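CPU socket

A CPU socket is the part of a motherboard that holds the processor and joins it to everything else. I've been fixing and building computers in Carurdale for years, and it's still the bit I treat with the most respect, so forgive me if I go on a little.

Types

The older style puts the pins on the processor and the holes in the socket. The style I see most in servers flips that around: the processor has flat pads underneath, and the socket has a field of fine springy contacts — sometimes 3,456 of them on the big boards my mate Evaristo Escobedo looks after (he counted from the data sheet, not by eye!).

Parts

Around the contacts there's usually a metal retention frame. A hinged load plate closes over the processor, and a lever clamps the lot down so every pad gets even pressure. New boards generally come with a plastic cover, and I keep mine in a jar because you need one whenever a board goes back for warranty.

Handling

Never touch the contacts. Not with a finger, not with a cloth, not with a cotton bud. Lower the processor straight down, match the notches or the corner triangle, and let it sit under its own weight before you close the plate. The lever feels alarmingly stiff the first time — Colette Roussel rang me at 11 at night, convinced she'd cracked hers. It was fine.

Bent contacts can sometimes be coaxed back under a magnifier with a fine needle, but I wouldn't promise anyone a good result.

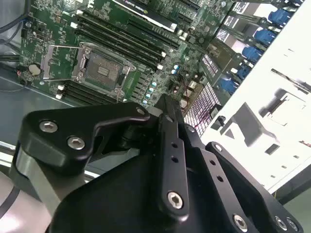
An empty CPU socket on a green server motherboard, with the load plate open and the gold contacts exposed.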